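Cups and Trays: Frequently Asked Questions
Last revised 17/11/2019 by Eliseo Medrano

This page covers drinking cups stored or carried on a tray, and the stone-pattern tops they usually stand on. Questions about delivery and invoices are on the Stenlow service page.

Can tinted and clear cups be kept together?

Yes. Keep the tinted cups in one row at the back and work with the clear ones in front. Yellow, light blue and teal are easy to pick out on a dark gray top. Clear cups are harder to see against the veining and are the ones most often knocked. A smaller cup, such as the pink one, goes at the end of the row.
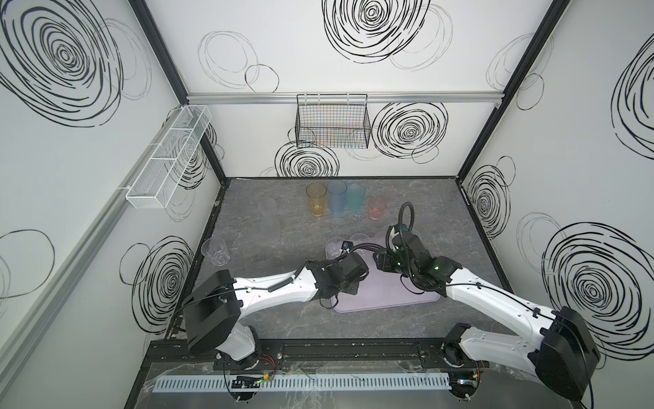
Renske wrote that she does it the other way around, clear cups at the back, and finds that the children only ever reach for the colored ones anyway. Either order works, provided it stays the same from one day to the next.

Should cups be stored upright or upside down?

Upright if the shelf is closed, upside down if it is open. A cup stored upside down must be fully dry first. Trapped moisture leaves a ring on the surface and a stale smell in the cup. Do not store cups on their side. They roll, and the rim takes the load.

How many cups fit on a tray?

Measure the widest part of the cup, normally the rim, and add 2 mm for clearance. Divide the inside length and the inside width of the tray by that figure, drop the fractions, and multiply the two results. Measure inside the rounded corners — the outside dimension always gives one cup too many. The Flatum tray sheet lists inside dimensions only.

What is the correct order for loading?

1. Set the tray flat on the table, clear of the edge.
2. Stand up any cup that is lying down and check the rim for chips or cracks.
3. Load the clear cups first, starting at the far side of the tray.
4. Add the tinted cups, keeping each color in its own row where there is more than one.

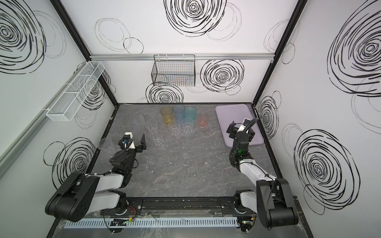
5. Lift the tray with both hands at the middle of the short sides.

Can cups be nested to save space?

Only cups of the same model. Faceted cups can wedge when nested. Limit a stack to four, and do not carry stacks on a tray. To separate two stuck plastic cups, run warm water at 50 °C over the outer one and twist gently.

Does a stone-pattern top need a mat?

Not for plastic cups. Glass should be set down on a mat or a folded cloth. Wipe spills when they happen. On a gray top with white and rust-toned veins a dried drip is hard to find by eye, so wipe the whole area, following the direction of the veins.

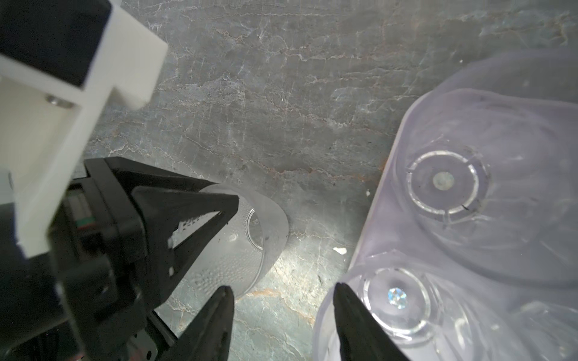 Tobiah asks whether vinegar is safe for water spots. On laminate, diluted, yes. On real marble, no — acid etches the polish. If the material is unknown, use the Bruma neutral cleaner or plain water with a drop of dish soap.

When will the chart of cup sizes be updated?

In December. The Espinoza range will be added then, 17 models in all.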